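Protokoll vom Haustreffen, 2024-02-07, im Gemeinschaftszimmer im Erdgeschoss

Protokoll: ich (Carol Crabtree), weil ich beim Strohhalmziehen mal wieder den kurzen erwischt habe. Wer sich falsch wiedergegeben findet, schreibt mir bitte einen Zettel und schimpft nicht im Treppenhaus, da hallt es so.

Anwesend: die Siten-Etage fast vollzählig, von der Telari-Etage zwei Leute, aus dem Dachgeschoss Familie Dela Peña mit Kuchen (Mohn, sehr gut, danke!). Entschuldigt: die WG aus dem Hinterhaus. Angefangen haben wir etwas verspätet, der Schlüssel hing wieder am falschen Haken.

1. Altes Protokoll
Wurde durchgewinkt. Eine Korrektur: Der Staubsauger im Keller ist nicht kaputt, er war nur voll. Ich hatte das im Oktober zu dramatisch aufgeschrieben und nehme es hiermit zurück.

2. Kasse
In der Zimmerkasse liegen 358 Euro. Davon gehen noch 122 Euro für die Teppichreinigung ab, die Rechnung kam erst letzte Woche. Frau Dela Peña hat gefragt, ob das nicht ein bisschen viel ist für einen einzigen Teppich, und ich finde, da hat sie recht, aber wir hatten den Preis vorher so abgenickt. Beim nächsten Mal holen wir ein zweites Angebot ein. Die Siten-Etage hört sich um.

Dann kam noch der Vorschlag, das ganze Zimmer neu zu möblieren, mit einer Ecke zum Essen und einem richtigen Regal. Dafür lag ein Ausdruck von Potoder auf dem Tisch, Gesamtsumme nahezu 1.000 Euro. Großes Gelächter, dann kurze Stille, dann wurde der Ausdruck als Kuchenunterlage benutzt. Vertagt.

3. Wer macht wann sauber
Das hat am längsten gedauert (wie immer). Der bisherige Plan sah vor, dass die Etagen monatlich wechseln, und das hat dazu geführt, dass am Monatsanfang alles blitzt und am Monatsende der Mülleimer überquillt. Die Telari-Etage möchte wöchentlich wechseln. Die Siten-Etage möchte das auf keinen Fall, dort arbeiten mehrere im Schichtdienst und wissen manchmal selbst nicht, welche Woche gerade ist. Wir haben hin und her geredet und uns dann auf zwei Wochen geeinigt. Abstimmung: alle dafür, eine Enthaltung (meine, ich war mit Schreiben beschäftigt).

Zum Dienst gehören ab jetzt: Teppich saugen, Fensterbank abwischen, Müll runterbringen, Polster abwischen. Das Spülbecken im Flur gehört nicht dazu, das macht jeder selbst nach Benutzung. Bitte auch die Teelöffel wieder zurückbringen. Ich hänge den neuen Plan an die Innenseite der Tür.

4. Die Sitzecke
Jetzt mein Lieblingspunkt, ich gebe es zu! Der hellgraue Sessel neben der schwarzen Stehlampe soll bleiben. Es gab einen Antrag, ihn gegen ein kleines Sofa zu tauschen, damit mehr Leute Platz haben. Dagegen sprach: Ein Sofa passt nicht in die Ecke, ohne dass die Lampe wegmuss, und ohne die Lampe liest da abends kein Mensch mehr. Außerdem ist die runde Lehne einfach bequem, man kann den Kopf so schön seitlich anlegen. Antrag zurückgezogen, und zwar freundlich.

Weniger Einigkeit gab es beim Kissen. Es hat den gleichen hellgrauen Stoff wie der Sessel und ist ziemlich groß, und manche setzen sich davor, manche legen es auf den Boden und wieder andere nehmen es mit nach oben (ich schaue niemanden an). Beschluss: Das Kissen bleibt im Sessel. Wer es zum Sitzen auf dem Boden braucht, legt es hinterher zurück.

Und dann der Stoff selber. Hell ist hübsch, hell ist aber eben auch empfindlich, und wir haben uns vorgenommen, öfter mal mit einem Tuch drüberzugehen, vor allem über die Armlehnen, wo alle ihre Hände und ihre Kaffeetassen haben.

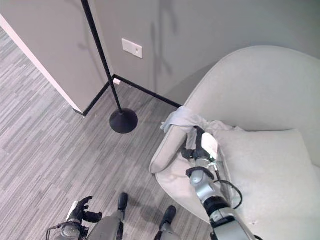 Für die Lehnen nehmen wir ein weiches Tuch, keinen Schwamm, und bloß nicht den Zitronenreiniger aus dem Flur! Frau Dela Peña hat damit oben ihren Küchenstuhl behandelt und der hat jetzt einen Rand, den sie uns auf dem Handy gezeigt hat. Leicht feucht reicht, nicht rubbeln, eher tupfen, und auch mal in die Ritze zwischen Lehne und Kissen fassen, da sammeln sich die Krümel. Nach dem Wischen kommt das Tuch bitte in den Wäschekorb im Keller. Neue Tücher besorgt die Telari-Etage, 2 Packungen reichen fürs Erste.

Die Frage, ob wir einen Überwurf kaufen, wurde auch gestellt. Ich war dagegen, weil der dauernd verrutscht, andere fanden ihn praktisch. Kein Beschluss. Wer zu Hause einen übrig hat, darf ihn mal zur Probe mitbringen, dann sehen wir weiter.

5. Stehlampe
Wackelt die oder wackelt die nicht? Die Meinungen gingen auseinander. Jemand von der Siten-Etage zieht den Fuß nach und schaut bei der Gelegenheit gleich, welche Birne da reingehört, damit wir eine auf Vorrat haben. Bis dahin bitte nicht an der Stange anfassen, wenn man aufsteht.

6. Verschiedenes
Der graue Regenschirm im Flur gehört immer noch keinem. Er bleibt jetzt einfach da und ist für alle.
Die Dela Peñas feiern demnächst Geburtstag im Gemeinschaftszimmer, der Termin kommt per Aushang. Es darf laut sein bis zehn, danach wird oben weitergefeiert.
Das Hinterhaus hat über uns ausrichten lassen, dass die Tür zum Hof klemmt. Ich melde das bei der Hausverwaltung.
Gefunden wurde unter der Fensterbank ein einzelner Kinderhandschuh, rot, linke Hand. Liegt bei mir.

Offene Aufgaben
Siten-Etage: zweites Angebot Teppichreinigung, Lampenfuß, Birne.
Telari-Etage: weiche Tücher.
Carol: Putzplan aufhängen, Hoftür melden, dieses Protokoll verteilen.

Das nächste Treffen ist wieder im selben Zimmer, Einladung hängt rechtzeitig am Brett. Kuchen bringt dann bitte die Siten-Etage mit, die ist nämlich dran.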